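Teaching the Arm to Clear a Table: Our Term Project
by Nerea Quintana, with Fikri Siregar

So our project was getting a robot arm to put play food where it belongs, and the only way it learns is if one of us drives it through the job over and over.

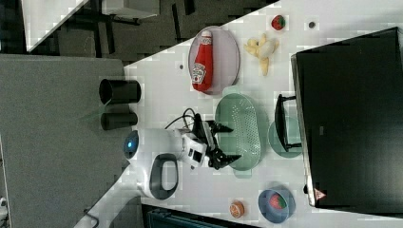 We called the whole thing Lirska (Fikri picked the name, I just typed it into the folder). You sit with the remote, move the arm to the thing you want, squeeze, lift, carry, let go. Sounds easy! My first 8 runs were awful. I kept stopping halfway to think, and Angeliki Bakalis, our adviser, pointed out that the arm would learn my stopping too.

After that we practiced without recording. We aimed for 100 good runs and had 37 by the end of November, mostly mine from late evenings when the lab was quiet. Fikri is much smoother than me with anything round - strawberries especially. I'm better with the bananas, and I will be mentioning that at the presentation.

What slowed us down most was the colander. It's low and oval with little handles, and coming in at a bad angle just shoves it across the table. We ended up agreeing on one rule: go straight down, open wide, wait a beat, then close. We threw out 7 runs from before the rule and did them over, which took one very long afternoon and a lot of pretzels.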